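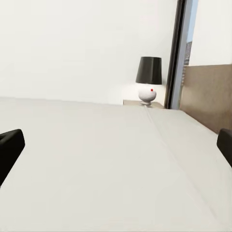

September, 16:40

Pedestrian model for Salta, second week of calibration.

I ran the 2000 steps again with the new street graph. The old graph had 498 nodes in the center, but 113 of them were duplicates from the import - same crossing, two entries. It explains why the walkers were turning back so often near the market. After the cleaning, the flows on the main avenue look more normal, though the side streets are still too empty.

I changed the weight for shade from 1 to 2. I am not sure it is correct. The Arai paper uses a different definition of shade (hours per day, not percent of sidewalk), so our values can't be compared directly with theirs. Whoever takes the next run, please write down which definition you used.

Zirnix crashed once when I exported the map with all layers on. With the bus layer off it worked fine. I did not look for the reason yet.

Open points:
- the bus stops from the Isen file have no opening hours, we need them before the evening runs
- random seed was not saved in the first run, so I cannot repeat it. My mistake.
- ask if the counts at the station include people who only change the bus

Tomorrow same settings, only with the shade weight back at 1.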